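この読みものは、小学校の中学年から高学年の人に向けて書きました。むずかしい漢字には読みがながついています。とちゅうに家でできる実験(じっけん)がいくつか出てきます。指をはさまないように、ドアを動かすときはまわりに人がいないことをたしかめてください。

# ドアはどうやって動くのか

家を出て学校の席にすわるまでに、みなさんはいくつもドアを通ります。げんかんのドア、昇降口(しょうこうぐち)のドア、教室の戸。バスや電車に乗る人は、その乗り口も通ります。

ドアがなければ、へやの出入り口はただのあなです。雨も風も虫も入ってきます。だからといって、あなをかべでふさいでしまうと、今度は人が通れません。ふさぐことと通すこと、この反対の仕事をひとつの場所でするのがドアです。そのために、ドアは動くようにできています。

動き方には大きく分けて二つあります。かたほうのはしを中心にして回るものと、横にすべるものです。回るほうを「開き戸(ひらきど)」、すべるほうを「引き戸(ひきど)」といいます。はじめに開き戸の話をして、引き戸の話はあとでします。

## ちょうつがい

開き戸のはしには、ちょうつがいという金具がついています。漢字で書くと「蝶番」です。開いた形が、はねを広げたチョウににているので、この名前になったといわれています。

ちょうつがいは、二まいの板と一本の心棒(しんぼう)でできています。一まいの板はドアに、もう一まいはかべがわのわくに、ねじでとめてあります。二まいの板のふちは丸く巻いてあり、そのつつの中を心棒が通っています。板は心棒のまわりを回ることができますが、上下や左右にはずれることはありません。

ドアには重さがあります。その重さはほとんど、ちょうつがいにかかります。しかもドアは、ちょうつがいから横につき出た形をしているので、ドアの上のほうはわくからはなれようとし、下のほうはわくにおしつけられます。そのため、上のちょうつがいのねじは、いつも引っぱられています。

古いドアで、取っ手のがわの下のかどがゆかをこすっていることがあります。こういうときは、上のちょうつがいのねじがゆるんでいることが多いです。おとなといっしょにねじを見てみましょう。ねじがうき上がっていたら、ドライバーでしめ直すと直ることがあります。木のあなが広がってしまって、回してもねじがきかないときは、もっと長いねじにかえるか、あなに細い木をつめてからしめます。

ちょうつがいがキイキイ鳴るのは、心棒とつつがこすれているからです。金属(きんぞく)どうしがひっかかったりすべったりを、とても速くくり返すと、音になります。バイオリンのげんを弓でこすると音が出るのも、これと同じ仕組みです。あぶらをさすと、金属のあいだにうすいまくができて、ひっかかりにくくなります。

## 取っ手がはしにあるわけ

ドアの取っ手は、ちょうつがいの反対がわについています。まん中についているドアも外国にはありますが、おすところはたいてい、はしのほうです。

### 実験1 どこをおすと軽いか

用意するものはありません。家のドアを、少しだけ開けておきます。

1. 取っ手の近くを、指一本でゆっくりおします。
2. ドアのまん中を、同じようにおします。
3. ちょうつがいの近くを、手のひらでおします。このとき、すき間に指を入れてはいけません。

ちょうつがいに近づくほど、重く感じたはずです。ドアの重さは変わっていないのに、おす場所で必要な力が変わります。

回るものを動かすときには、力の大きさのほかに、回る中心からのきょりが関係します。中心から遠いところをおすと、小さい力でも回せます。近いところをおすと、大きい力がいります。きょりが半分になれば、力は二倍いります。

そのかわり、遠いところをおすときは、手を長く動かさなければなりません。取っ手をおして歩くと何歩か進みますが、ちょうつがいの近くなら、手を少し動かすだけでドアは大きく開きます。小さい力で長く動かすか、大きい力で短く動かすか、どちらかになります。

シーソーも、くぎぬきも、スパナも、同じ考え方で説明できます。このような仕組みを「てこ」といいます。

## ドアをとめておく小さな部品

ドアをしめると、カチャッと音がします。この音を出しているのは、ドアの横から飛び出している小さな部品で、ラッチといいます。

ラッチは、かたほうがななめにけずられた形をしています。おくにはばねが入っていて、いつも外へ出ようとしています。

ドアをしめていくと、ななめの面が、わくについた金具にあたります。すると、ラッチは面にそっておされ、ドアの中に引っこみます。ドアがさいごまでしまると、金具にあいたあなの前に来ます。おすものがなくなったラッチは、ばねの力であなに飛びこみます。これがカチャッという音です。

ラッチのもうかたほうは、まっすぐな面になっています。しまったドアを取っ手にさわらずにおしても、まっすぐな面があなのふちにぶつかるだけで、引っこみません。しめるときは何もしなくてもよくて、開けるときは取っ手を動かさないといけないのは、この形のためです。

取っ手を回すと、中の部品がラッチを引っぱって、ドアの中に引っこめます。手をはなすと、またばねで出てきます。

### 丸い取っ手とぼうの取っ手

丸い取っ手は、にぎって回します。ドアノブといいます。ぼうのような形のものは、下におします。レバーハンドルといいます。

どちらも、中でラッチを引っこめるところは同じです。ちがうのは、回すのに必要な力です。レバーは中心から遠いところをおすので、てこのはたらきで軽く動きます。手がぬれていても、荷物を持っていても、ひじで開けられます。手の力が弱い人にも使いやすいので、病院や新しい家ではレバーが多くなりました。

一方、レバーには、服のそでやかばんのひもがひっかかりやすいという弱点があります。先がドアのほうに曲がっているレバーは、ひっかかりをへらすための形です。それから、前足をかけて開けてしまうネコやイヌもいます。

## かぎの中はどうなっているか

ラッチだけでは、だれでも取っ手を動かして入ってこられます。そこで、かぎをつけます。

かぎをかけると、ドアの中から四角い金属のぼうが出て、わくのあなに深く入ります。これをデッドボルトといいます。ラッチとちがってななめの面はなく、ばねでおし出されているわけでもないので、おしても引っこみません。

では、なぜ決まったかぎでしか回せないのでしょうか。よくあるつくりのひとつを見てみます。

かぎをさしこむところには、回る丸いつつがあります。そのつつの上に、小さなピンがならんでいます。ピンは上と下の二つに分かれていて、ばねで下におされています。かぎがささっていないとき、ピンはつつと外がわのさかい目をまたいでいます。じゃまものがさかい目をまたいでいるので、つつは回りません。

かぎには、ぎざぎざの山と谷があります。さしこむと、ピンは山や谷の高さに合わせて持ち上がります。正しいかぎなら、どのピンも、上と下の切れ目がちょうどさかい目にそろいます。またいでいるものがなくなり、つつが回ります。

ちがうかぎをさすと、どれかのピンが高すぎたり、低すぎたりします。ひとつでもずれていれば回りません。

このように、ピンの高さを使ってとめる考え方は、とても古くからあります。大昔のエジプトにも、木でできた大きなかぎがありました。木のかぎの先にはくいがついていて、さしこんで持ち上げると、中のピンがおし上げられ、かんぬきをぬくことができました。

### 実験2 紙でピンのつくりをたしかめる

あつ紙と、はさみと、色えんぴつを使います。

1. あつ紙を細長く切って、ピンにする紙を何本か作ります。長さは全部同じにします。
2. それぞれのピンに、横に一本線を引きます。線の高さは、ピンごとにばらばらにします。
3. 別のあつ紙に横線を一本引きます。これがさかい目です。
4. この紙の上にピンをならべ、ピンの線がどれもさかい目に重なるように、ひとつずつ上下に動かします。
5. ピンの下のはしをつなぐように、紙に色えんぴつで線をかきます。

かいた線は、ぎざぎざになります。これが、そのピンに合うかぎの形です。友だちが作ったピンにあててみると、線がそろわないことがわかります。

## おすのか、引くのか

開き戸には、向こうへおすドアと、手前に引くドアがあります。同じドアでも、どちらがわに立っているかで変わります。

へやの内がわに向かって開くものを「内開き」、外がわに向かって開くものを「外開き」といいます。

日本の家のげんかんは、外開きが多いです。げんかんでくつをぬぐので、内がわに開くと、くつがドアにあたってしまいます。外開きなら、げんかんの中を広く使えますし、雨のしずくも中に落ちにくくなります。

外国には、げんかんが内開きの国がたくさんあります。お客さんが来たときに、外に立っている人にドアをぶつけずに開けられます。雪がたくさんつもる土地では、外開きのドアは雪におさえられて開かなくなることがあります。

この読みもののために話を聞かせてくれたヌアンチャン・ポンシリさん(Nuanchan Pongsiri)は、ジルニア(Zirnia)という町で、ドアや窓を直す仕事をしています。ポンシリさんによると、直してほしいとたのまれるドアでいちばん多いのは、こわれたドアではないそうです。

「しまりにくいドアです。みなさん、こわれたと言いますが、見に行くと、板が少しふくらんでいたり、わくがかたむいていたりするだけのことがよくあります。けずるか、金具をずらすかすれば、また使えます」

人がたくさん集まるたてものでは、にげるときのことを考えて、出口が外に向かって開くようになっています。火事のときなど、大ぜいの人がいちどに出口におしよせると、いちばん前の人は後ろからおされて、手前にドアを引くことができません。外に向かって開くなら、おされた力でそのまま開きます。映画館(えいがかん)や体育館に行ったら、出口のドアがどちらに開くか見てみましょう。

おすドアに板がついていて、引くドアに長い取っ手がついていると、字を読まなくても使い方がわかります。反対に、おすがわにも引くがわにも同じ取っ手がついていると、まちがえる人がふえます。

## 引き戸

ふすまやしょうじ、教室の戸は、横にすべります。みぞやレールの上を動くのが引き戸です。

引き戸のよいところは、開けるための場所がいらないことです。開き戸の前には、ドアが回る分だけ、物を置けないゆかができます。引き戸なら、すぐ前にいすがあっても開けられます。車いすに乗っている人も、ドアをよけて下がらずにすみます。

少しだけ開けて、そのままにしておけるのもよいところです。風がふいても、バタンとしまりません。

困るところもあります。戸が重なる分だけ、かべか、もう一まいの戸が横に必要です。すき間ができやすく、音や風がもれます。みぞにごみがたまると動きにくくなります。

ふすまやしょうじには、上と下にみぞがあります。上のみぞを「かもい」、下のみぞがあるところを「しきい」といいます。かもいのみぞは、しきいのみぞより深くできています。戸をはめるときは、まず上のみぞに深くさしこみ、下を持ち上げてしきいの上に持ってきてから、おろします。外すときは、この反対です。上のみぞが深いおかげで、ねじもくぎもなしで、つけたり外したりできます。

昔の家では、夏になるとふすまを外して、風を通しました。人がたくさん集まる日には、へやとへやのあいだの戸を全部外して、大きなひとつのへやにしました。

### 実験3 すべりやすくする

ろうそくを使いますが、火はつけません。

動きの重いしょうじやふすまがあったら、おうちの人に聞いてから、しきいのみぞをかわいたぞうきんでふきます。そのあと、ろうそくをみぞにこすりつけ、何回か戸を動かします。

ろうは、木の表面の細かいでこぼこをうめます。でこぼこどうしがひっかかりにくくなるので、戸が軽くなります。ゆかにはみ出したろうは、すべってあぶないので、ふき取っておきます。

## 木のドアと季節

ポンシリさんの話に、板がふくらむという言葉が出てきました。

木は、切られて板になったあとも、空気の中の水分をすったりはいたりしています。しめった季節には水分をすってふくらみ、かわいた季節にははき出してちぢみます。六月や七月にきつかったドアが、冬になるとすっと動くことがあるのは、このためです。

木のふくらみ方は、向きによってちがいます。木が立っていたときの上下の向きには、ほとんどのびちぢみしません。よくのびちぢみするのは、それと直角の、板のはばの向きです。細いストローをたくさんたばねたところを想像してください。ストローの一本一本が太くなれば、たばのはばは広がりますが、長さはあまり変わりません。木の中の細かいつくりは、これににています。

大きな一まいの板でドアを作ると、はばが大きく変わり、夏にはしまらなくなり、冬にはすき間ができます。そったり、われたりもします。

そこで昔の職人(しょくにん)は、細い木を組んでわくを作り、そのあいだにうすい板をはめる方法を考えました。わくのたての木を「たてがまち」、横の木を「よこがまち」といいます。はめる板は「かがみ板」といいます。
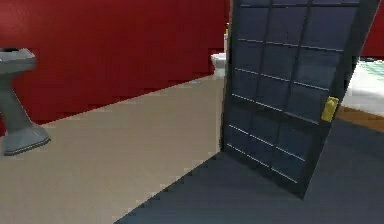 かがみ板は、わくのみぞにさしこんであるだけで、のりでかためないのがふつうです。みぞのおくには、少しすき間がのこしてあります。板がふくらんでも、すき間の中に入るだけで、わくはおされません。ちぢんでも、みぞが深いので外れません。ドア全体の大きさを決めているのは細いわくの木で、わくの木ははばがせまい分、のびちぢみも小さくてすみます。

今のドアには、木をうすくはいで重ねたものや、木の細かいせんいをかためたもの、金属のものもあります。重ねた木は、一まいごとに向きを変えてはり合わせてあるので、たがいに動きをおさえ合います。こういう材料なら、かがみ板をはめなくても大きなドアが作れます。それでも、表面にわくと板のもようをつけたドアは、今も作られています。昔からの形を見なれている人が多いからでしょう。

ポンシリさんは、きついドアをすぐにはけずらないそうです。

「しめった季節にけずると、かわいた季節にすき間ができます。まず、どの季節からきつくなったのかを聞きます。それからねじを見て、わくを見て、けずるのはさいごです」

ポンシリさんの作業場(さぎょうば)には、直したドアを書いておくノートがあります。ドアひとつに、ひとつの番号がつきます。1264番は、たてがまちにひびが入った学校のドア、1808番は、パン屋さんのうら口のドアでした。どちらのページにも、どこをけずったかが、絵でかいてあります。次に直すとき、前にしたことがわかるようにするためです。

## 風とドア

まどを開けていたら、別のへやのドアが急にバタンとしまった。そんなことがあった人もいるでしょう。

風が家の中を通りぬけると、ドアの両がわで、空気がおす力にちがいができます。ドアは面が広いので、おす力のちがいが少しでも、全体では大きな力になります。しかもドアは、はしのほうがよく動くので、しまるときのいきおいが強くなります。

このとき、ドアとわくのあいだに指があると、大けがをします。取っ手のがわだけでなく、ちょうつがいのがわもきけんです。さっきの「てこ」を思い出してください。取っ手のがわを軽くおしただけでも、ちょうつがいのすき間では、とても大きな力になります。くるみわりと同じです。

ドアが動かないようにするには、ドアストッパーを使います。くさびの形をしたものは、ドアがおせばおすほど、ゆかとのあいだにきつくはさまって、とまります。

学校や病院の重いドアには、上のほうに、うでのついたはこがついていることがあります。これはドアクローザーといって、ドアをゆっくりしめる機械です。中にはばねとあぶらが入っています。ドアを開けるとばねがちぢみ、手をはなすと、ばねがもどろうとしてドアをしめます。ばねだけだといきおいよくしまってしまうので、あぶらが細い通り道を通らないと動けないようにしてあります。あぶらは細いところを少しずつしか通れないので、ドアもゆっくり動きます。水でっぽうの先を細くすると、おすのに時間がかかるのと同じです。

ドアクローザーのねじを回すと、通り道の太さが変わり、しまる速さも変わります。あぶらがもれることがあるので、回すのはおとなにまかせてください。

## 音をとめる

ドアをしめると、となりのへやの音が小さくなります。音は空気のふるえなので、空気の通り道をふさぐと、伝わりにくくなるのです。

反対に、小さなすき間でもあれば、音はそこを通ります。ドアの板をどんなにあつくしても、下にすき間があいていると、あまり静かになりません。音楽室や録音室(ろくおんしつ)のドアには、ふちにゴムがついています。取っ手を動かすと、ドアがゴムにぎゅっとおしつけられるようになっているものもあります。

ふつうの家のドアの下に細いすき間があるのは、空気を通すためでもあります。おふろ場やトイレでかんき扇(せん)を回すと、空気が外へ出ていきます。出ていった分の空気がどこからも入ってこないと、うまく空気が入れかわりません。ドアの下のすき間や、あみのようになった部分から、新しい空気が入ります。

## ドアを調べてみよう

家や学校のドアをひとつえらんで、ノートにかいてみましょう。次のことを見ると、そのドアのことがよくわかります。

- 回るドアか、すべるドアか
- ちょうつがいは右か左か
- どちらに向かって開くか
- 取っ手はどんな形か
- ラッチのななめの面は、どちらを向いているか
- 下にすき間があるか
- しめるときにどんな音がするか

大きさをはかるときは、ふつうミリメートルで書きます。ポンシリさんのノートには、たとえば「高さ2158」とだけ書いてあります。単位(たんい)はどのページも同じなので、書いていないそうです。みなさんのノートには、まちがえないようにmmと書いておきましょう。

高さは、左と右の両方ではかります。はばも、上と下ではかります。古いドアでは、左右の数字がちがうことがあります。わくがかたむいた家に合わせて、だれかがドアをけずったのかもしれません。

四月に一度はかって、同じところを、しめった季節にもう一度はかるのもよい方法です。ドアとわくのすき間に名刺(めいし)くらいのあつ紙を入れてみて、入るところと入らないところをかいておくと、目で見るより細かいちがいがわかります。金属のドアと木のドアの両方ではかると、くらべることができます。

## 言葉のまとめ

**ちょうつがい** ドアとわくをつなぎ、ドアが回るようにする金具。

**ラッチ** ドアをしまったままにしておく、ばねのついた部品。

**デッドボルト** かぎをかけたときに出てくる、四角いぼう。

**かまち** ドアのまわりをかこむ木。たてのものと横のものがある。

**かがみ板** かまちのあいだにはめる板。

**かもい・しきい** 引き戸の上と下にある、みぞのついた木。

**ドアクローザー** 開いたドアをゆっくりしめる機械。

**てこ** 回る中心からのきょりを使って、力の大きさを変える仕組み。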